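**Temance Match Ball, size 5**

Thermal bonded, 3 layers under the cover. Holds its air well — we topped ours up once all of August. Good for turf or grass, not for street games, the cover will scuff.

Ships flat. Needle in the box, pump sold seperately (the Rendetti hand pump fits).
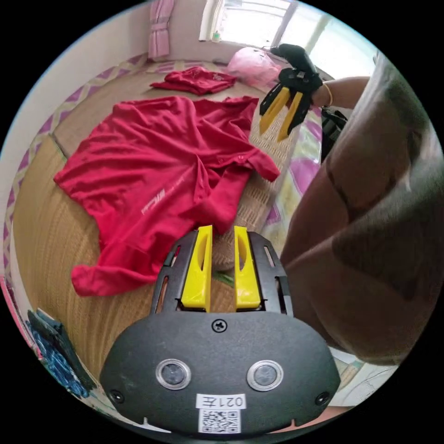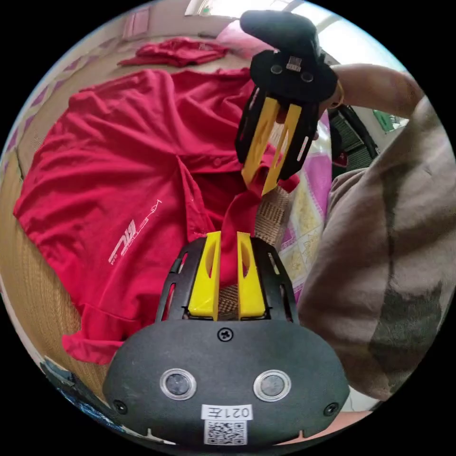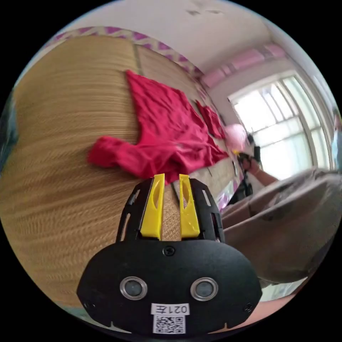 *Woven mat, yellow gripper fingers, all three photos.*

- Sizes: 5 only. Size 4 back in stock soon
- Colors: white/navy, white/orange
- Returns: 30 days, unused, needle included
- Club packs of 7 with a Darer mesh bag

Bastos keeper gloves are on there own page now — same sizing as last season. For club orders email first, don't use the cart, it wont apply the pack price.

Page updated 12/15/18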